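Satach Trajectory Tools
Demonstration alignment and cleanup software for hand-held grippers

Last updated Apr 3, 2023

Satach Trajectory Tools takes recordings from hand-held grippers and turns them into time-aligned gripper paths that a planner or a training job can read. It runs on a Linux workstation and does not need a robot connected.

The package has three parts. Raju handles import and clock alignment between the head view and the gripper views. Hovolden solves the pose of each gripper from its printed markers. Vakstead is the review tool, where an operator trims episodes and labels grasps.

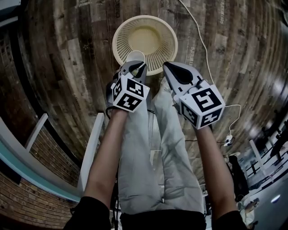

Left and right grippers are tracked separately, and each gets its own path file. Jaw opening is stored next to the pose at every time step. When a marker is hidden, Hovolden fills short gaps from the gripper camera. Gaps longer than 400 ms are left open and flagged in Vakstead, and the operator decides whether to split the episode or drop it.

Wide-angle lens correction is done at import. Calibration files from the older release still load, but they have to be saved again before batch processing. Faces can be pixelated in the same pass. This setting is on by default.

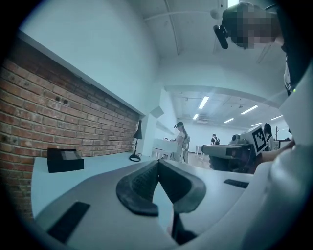

Batch jobs are started from the command line or from the Vakstead queue. A standard license covers 1000 episodes per project, and the lab license covers 2000. Episodes that fail alignment do not count toward the limit. The log lists each one with the time stamp where the clocks drifted apart.

Output formats are HDF5, Zarr and plain CSV. The CSV export leaves out video.

The March release fixed a fault that swapped the left and right path files when a session was paused and restarted. Sessions imported before that release should be imported again.

Licenses are per workstation. Updates are included for the first year.

Shares: 37
Comments: 4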